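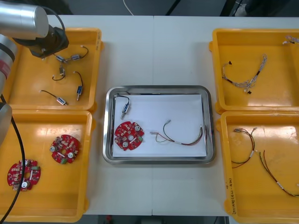

Teaching a kitting task by remote control

Kitting is the job of taking one of each part out of its bin and laying the set in a tray for whoever assembles it. A person learns it before the kettle boils. The arm takes longer and doesn't drink tea. These are the steps we use at Endard for the solenoid, board and harness kit, and they should carry over to any kit with wires hanging off it.

Before you start

You need the arm homed, the Romby hand controller paired, and the recorder running on the bench PC. Check the free space on the recorder. I once drove a lovely morning of demonstrations into a full disk.

Set out the bins first. We keep yellow bins on either side and the steel tray in the middle, with a sheet of white paper in the tray. Stick to one kind of part per bin. The solenoids go top left, the round red boards bottom left, harnesses on the right. Don't line the parts up neatly. If every solenoid faces the same way in your demonstrations, you will have taught the arm to expect good manners.

Driving the arm

1. Start each recording from the home pose with the gripper open.

2. Go to the solenoid bin. Come down slowly over the body of the part and close on that. The lead is easier to grab and will let you down halfway across the table, usually over the boards.

3. Lift straight up until the lead clears the rim, then move across. Put the solenoid in the top left of the tray.

4. Fetch a board. Grip by the edges, keep off the green connector, and set it down below the solenoid.

5. Harness last. Pick it up near the middle, lower it to the right of the board and let the ends settle before you open the gripper. Expect to hate this step until the second day.

6. Return home, then stop the recording. In that order, please.

If you fumble a grasp, back off and try again in the same recording. A recovery is worth having. If you drop something on the floor, bin the recording and pick up the part. Long pauses should go too — the arm will faithfully learn to stand there thinking about lunch.

How many

Our first usable policy came from 14 recordings of each pick, which was optimistic, and it ignored harnesses altogether. Shuffle the parts between runs and swap operators after 11, when the thumbs go.

Last edited August 2026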